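Chapter 2
Rivers, Towns and the People Who Speak for Them

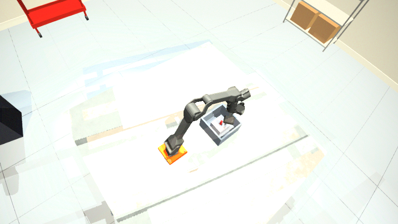

2.1 A river with three owners

The river Dritik begins in the hills above Sumaswood and reaches the sea at Flisholm, 85 kilometres to the west. On its way it passes farms, a paper mill, two small power stations and a town of 34 thousand inhabitants. Each of these takes water from the river, and each gives some water back, but the water which comes back is not the same as the water which was taken.

In Chapter 1 we studied how pollution is measured. In the present chapter we ask a different question: who has the right to decide how clean a river must be? The law gives one answer, the science gives another, and the people living on the banks often give several.

For many years the upper part of the Dritik belonged to the district, the middle part to the mill, and the lower part to the harbour authority of Flisholm. Every owner made its own rules. When fish died near the harbour in January, the harbour authority wrote to the mill, the mill wrote to the district, and the district replied that its water was in good order. All three letters were correct according to the rules of the one who wrote them.

2.2 The citizens' petition

The change was started by a schoolteacher, Tadeo Garrido, who asked his pupils to collect water at different points of the river and to write down its colour, its smell and its temperature. Their notes were simple, but they covered the whole river, and this had not been done before. The notes were later added to a petition, in which the inhabitants asked for one common plan for the Dritik.

The petition had two demands. The first was that all results of water tests should be open to the public. The second was that no new permit should be given to any factory before the effect on the lower river had been studied. The mill accepted the first demand quickly and opposed the second during a long time. Its workers were also divided, for many of them were fishing in the same river at the weekend.

We will return to this case several times. The student should keep in mind that the petition did not ask for the mill to be closed, although some newspapers reported it so.

2.3 Words used in this chapter

Catchment: all the land from which rain flows into one river.
Permit: a written permission to take water or to release it.
Downstream user: a person or a firm that uses the water after others have used it.
Public hearing: a meeting where anybody concerned may speak before a decision is taken.

The next section explains how a catchment is drawn on a map. For this work you will need a pencil and a copy of the Tehrani map sheet at the end of the book.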